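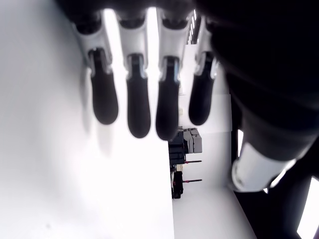
Yevdokiia Ivanyshyn asked first, before the guide had finished saying good morning: does it know it's shaking hands with you? It doesn't. A robot hand at the Grilthorpe open day can bend its fingers very politely and have no opinion of you at all.

A robot finger bends when a motor tells it to. The motor is told by a computer, and the computer is told by people, who are told by their boss. Your own fingers skip most of this.

Picking things up is the hard part. You have been doing it since you were a baby, mostly with food you then threw. A robot has to work out where the thing is and how hard to squeeze. 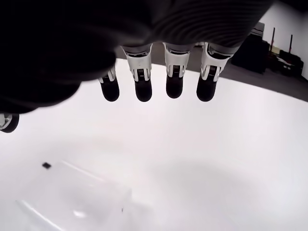
Four fingers and a thumb, over a clear plastic box.

Clear plastic is sneaky, by the way. Light goes through it, so a camera can miss it. So can you, if you have ever met a glass door.

Visits start in September. Groups of 30, and please wash your hands.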